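Ticket 351 - handheld gripper, left finger lags on close
Status: open
Bench: Grornness shared workshop, back table
Priority: whatever you can manage before Sunday

Left finger closes late. Right one moves straight away, left waits then catches up, so anything hanging gets shoved sideways before it's held. Only on the handheld unit with the Urnum servo board. Started after I swapped the finger pads for the fuzzy black ones.

Tried so far:
- power cycle, no change
- new cable from the Gallitz spares box, no change
- re-ran homing, fine for 8 closes then back to lagging
- nipped up the screws on the teal bracket. bit better?? might be wishful

Test is the plush keyring on the crossbar, over the black tray. Open fully, move in, close, lift the clip off the bar. Same speed setting each time (700).
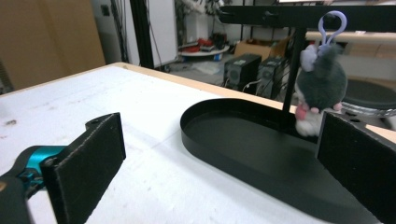
Fingers open, toy on the bar, start of a run.

Update, 16:40. Took the left finger off and worked the linkage by hand. Gritty near the end of travel. Fluff off the new pad in the joint, quite a lot of it. Picked it out with tweezers, put it back together, 2 runs ok, third one lagged agian. So either I missed some or it's the servo after all.

Next: swap left and right servos and see if the fault moves with them. If it does I'll order another from Arsenault. If not I'm going back to the old pads, grip was worse but at least they didnt shed.

Pls don't change the speed setting on that unit till this is closed. Anyone got a spare servo horn, shout.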